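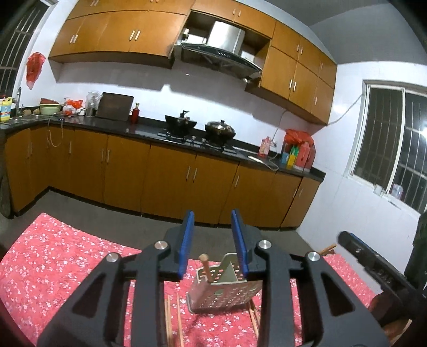 Fondley Energy Group
Minutes of the regular meeting, Friday, November 29, 2019
Chair: Marietjie Baloyi

1. Minutes of the last meeting
Approved with one correction. Item 4 said the group "welcomed" the Wiro charging proposal. It was agreed that "heard" was the word. Changed.

2. Home battery offer from Sutilow
The group went through the brochure for the Sutilow shared battery plan. Under the plan, 30 homes on Kereama Road would each take a battery in the garage, and Sutilow would draw on them in the evening when the grid is short. Households would get a credit of $26 a month.

Marietjie said she had read the brochure twice and still couldn't find who pays when a battery wears out early. The sales office told her by phone that this was "covered in the agreement." She asked for the agreement and was sent the brochure again.

Other points raised:
The savings chart starts at a number other than zero, so the bars look a lot more different than they are.
The word "free" appears on the cover. Page 6 has an installation charge of $400.
No one present could say what happens to the contract if a house is sold.
Two members thought we were being too hard on it and that a credit is a credit. Noted.

Agreed that the group will not put its name on the mailing. Members may sign up on their own if they like. Marietjie to write to Sutilow asking for the full contract and the battery warranty.

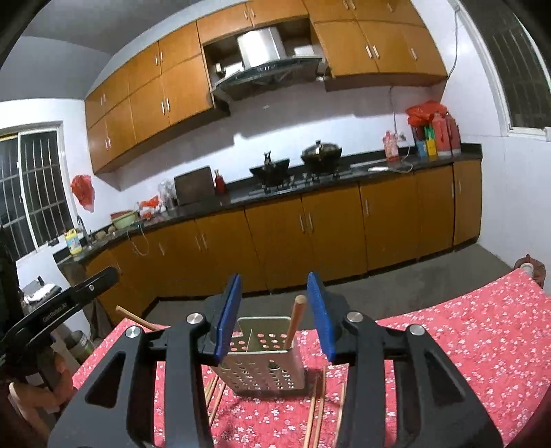
Utensil holder with a chopstick standing in it, on the flowered tablecloth.

3. Wiro chargers at the library lot
Wiro now says the two chargers will go live in April. The last date was also firm. The company's report claims 64 drivers in Fondley have "expressed interest." Asked what that meant, Wiro replied that it counted clicks on a web page. The same person clicking on different days may be counted more than once, and Wiro didn't seem troubled by it.

A motion to send a letter of support was put off until there is power at the site. Carried, one against.

4. Electric school bus
The district would like us to speak in favor at the budget hearing. Several members are for it in principle. No one has seen a figure for winter range with the heater on, and the video we were sent was filmed in what looked like July. Marietjie will ask for the test results before we promise anything.

5. Other business
The newsletter is late. The draft calls Fondley "a leader in clean energy." Struck.

Next meeting: same time, same place, date to be emailed.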